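Suna workshop members bring bin-picking cell to working state

Shared shop's arm now sorts bars from a sloped metal bin; gripper redesign to follow

June 17, 2023

A bin-picking cell built by members of the Suna shared workshop has completed its first uninterrupted run, according to a build note the group circulated this week. The cell logged 1104 pick attempts under program control, with an operator present throughout. The run is the first on the current gripper and the first in which the arm's path was planned fresh for each pick. Earlier runs used a fixed set of taught positions.

The project is led by Josphat Makokha, who wrote the motion code, and Sharon Ndung'u, who designed and built the gripper. Khang Ung handles wiring and the safety circuit. The members work on it in the evenings and pay for parts out of pocket, with shop time charged at the normal member rate.

The task is narrow. Bars are dropped into a metal bin, the software estimates the position and angle of each one, and the arm lifts them out one at a time and places them on the table by color. The bin is then refilled by hand. Makokha said the group chose bars over cubes because a long part has to be gripped across its short side, which forces the wrist to turn correctly before the fingers close.

"With a cube you can be wrong by a lot and still come up with a cube," he said. "A bar tells you right away that your angle estimate is off."
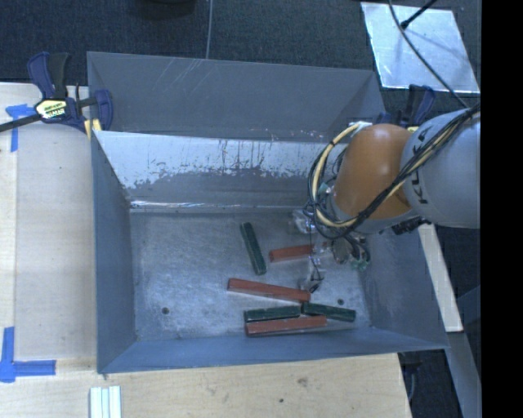

Motion planning took up most of the spring. The planner is called Trerno, a name Makokha gave to an earlier program of his and kept. It scores each visible bar on three terms: clearance for the fingers on both long sides, distance from the nearest wall, and the amount of wrist rotation needed. The bar with the best score is picked first and the bin is imaged again after each lift. Clearance is the term that decides most picks. A red bar lying tight along a green one near the front wall leaves no gap on the shared side, so Trerno ranks both low and goes for bars with open floor around them. The flared walls work in the arm's favor, giving the KUKA's wrist room to tilt on the approach, but a finger that comes down too far out meets the slope before it reaches the floor. The planner treats each wall as a flat plane with a safety margin of 4 millimeters.

That margin was 2 millimeters until May. Makokha raised it after repeated light contacts with the left wall, which he traced to an error in the measured position of the bin. The bin had been located by touching its four upper corners with a pointed probe. The rim is not straight enough for that method, and the fitted planes came out slightly rotated. The group now probes points on the inside of each wall and fits the planes to those. Contacts stopped after the change, but the wider margin was left in place.

Ndung'u's gripper, known in the shop as Bellamy, is a parallel-jaw design with mostly clear plastic parts. She said she picked clear stock so that the linkage could be inspected while moving and so that a crack would show early. Two drawbacks have come up. The material is less stiff than she wanted, so the tips spread under load and the commanded width differs from the actual width. Clear parts also produce weak and scattered returns in the depth data whenever the gripper is in view. The second problem is avoided by taking the image only when the arm is parked away from the bin.

The first is handled in software with a correction table. Ndung'u closed the jaws on gauge blocks at a series of motor currents, measured the tip spread at each, and entered the results by hand. The table holds well for bars gripped near the middle. It is less reliable for bars gripped near one end, where the load twists the fingers as well as spreading them.

Failed picks in the run fell into two groups. Nearly half were bars lying side by side, where the jaws came down on the neighboring part and the force limit stopped the move. The rest were mostly slips during the lift, and most of those were grips near an end. There were no emergency stops. Ung said the force limit is set in the controller and is separate from the safety circuit, which cuts drive power if the light barrier on the operator's side is broken. Both were tested before the run and again after it.

Cable routing is still provisional. The gripper wiring runs outside the arm and is tied off with slack at the wrist. Ung has capped rotation of the last axis in software to protect the loop, and the cap costs some reach: a bar lying at certain angles has to be approached from the opposite side, adding a wrist move of several seconds. A proper cable guide has been drawn but not made.

The bin is clamped to the tabletop and is not pinned. Positions are checked against tape marks at the start of each session, and the walls are probed again if anything has been moved. Blagoje Karagiannis, who looks after the machine area, has asked that the cell remain removable because the table is shared with other projects. A base plate with locating pins would satisfy that request and shorten setup, and Ndung'u has a quote for the material from Lultalness, the supplier used for the shop's other fixtures.

Work on a second gripper begins at the end of June. The finger links will be metal and the housing will stay clear. Ndung'u also plans thinner tips, to fit between bars that lie close together, and a rubber facing to reduce slips. The correction table will be measured again from scratch.

Makokha intends to add a nudge move for bars that lie in contact. The arm would lower closed fingers at the free end of one bar and push it sideways to open a gap, then image the bin again. He has tried the move by hand guiding the arm and has not yet run it under program control.

Planner code and gripper drawings are available to members on the workshop's shared drive. Requests from outside the workshop should go to Spyros Mujić at the front desk. The drawings still show the old tip length and will be updated with the second gripper.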